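Laundry Tips Picked Up at a Robot Open Day

The engineering workshop at Ornton opens its doors every October, and this year one table was given over to folding clothes. Two robot arms worked on T-shirts while visitors stood along a rope and watched. It is slow to watch, which makes it a good way to see how a shirt gets folded. Most of what follows works just as well with hands.

Cover the table first. A cloth with a bit of grip keeps the shirt from sliding when you pull on one end. A bare countertop lets the whole thing travel. Clamp the cloth if it moves – spring clamps from the garage are fine.

Pick a cloth in a color that stands apart from your laundry. The Lakari team running the demonstration said edges are the hard part for their cameras. They are hard for people too, at the end of a long basket.

Lay the shirt out with the neckline to one side and fold from the hem end. The collar is the thickest part and stays put better than the rest.

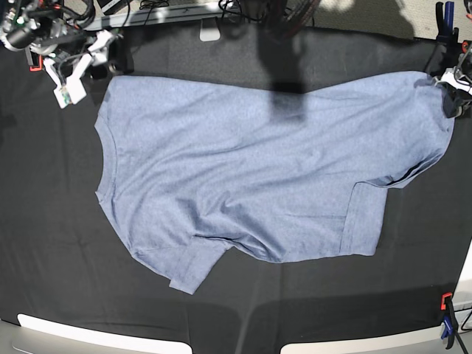

T-shirt on black cloth, partly folded, with one gripper holding the fabric at the right.

Smooth before each fold. A crease left in the middle gets pressed in by everything on top of it. Use the flat of your forearm and work from the collar outward.

Hold the edge, not the middle. Pinch close to the hem and lift only as high as you need to clear the table. Lifting high makes the loose end swing and land crooked.

Tuck the sleeves early. A short sleeve left hanging will stick out of the finished stack, and fixing it later means unfolding.

Heathered and thin jersey shirts stretch. Don't tug them square – pat them square.

The handout gave 110 seconds as the target for one shirt, with 76 shirts planned for the afternoon. At home I take far less than that, but my stacks lean.

Getting there: the Condidness bus stops at the gate, and parking is behind the Somogyi building. Go before noon if you want a place near the rope. Children can try the folding table by the door, which has its own pile of shirts and a plastic folding board.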